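印刷する | メールで送る

プルストモント開発センター訪問報告 ― 手持ちグリッパ作業の運用規程について
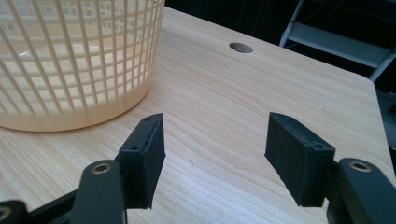
2020年7月31日(金)、当協会の安全標準部会は、プリカリ社のプルストモント開発センターを訪問した。同センターでは、作業者が手持ちグリッパを操作して日用品の把持動作を記録し、ロボットの教示に用いている。今回の訪問は、本年2月に改定された同社の作業規程について、現場での運用状況を確認することを目的とした。

冒頭、品質保証部門より規程の概要説明を受けた。規程は5章からなり、始業点検、作業台の準備、対象物の取扱い、記録の保管、異常時の措置を定めている。始業点検では、指先パッドの摩耗、取付けねじの緩み、リンク軸部のがたつきを確認し、点検票に署名した後でなければ記録を開始できない。

作業区域の見学では、木製の天板を用いた作業台で、樹脂製かごを対象とする工程の説明を受けた。かごのように格子状の側面を持つ物品については、開いた状態のグリッパを対象物の脇に構え、パッドの向きを確かめてから接近することとされている。天板の配線用の穴の付近には小物を置かないこと、対象物を台の縁に寄せすぎないことも定められていた。

連続作業は30分を上限とし、交代時には次の作業者が点検を改めて行う。記録は400件を一単位として管理し、単位ごとに3件を抽出して、規程どおりの手順であったかを別の担当者が照合する。照合には、ホットロー社の管理ソフトウェアが使用されている。

質疑では、当部会より、パッド交換の判断基準が作業者の目視に委ねられている点を指摘した。同社からは、グラッソ社製の測定治具の導入を検討中であり、摩耗の限度値を次回改定で明文化したいとの回答があった。また、手の挟み込みに関する報告様式が和文のみであることについても、英文様式を追加する意向が示された。

部会では本報告を踏まえ、手持ち式把持具の点検項目に関する指針案の作成を進める。点検票の書式は、同社の了承を得て部会資料に収録する予定である。

印刷する | メールで送る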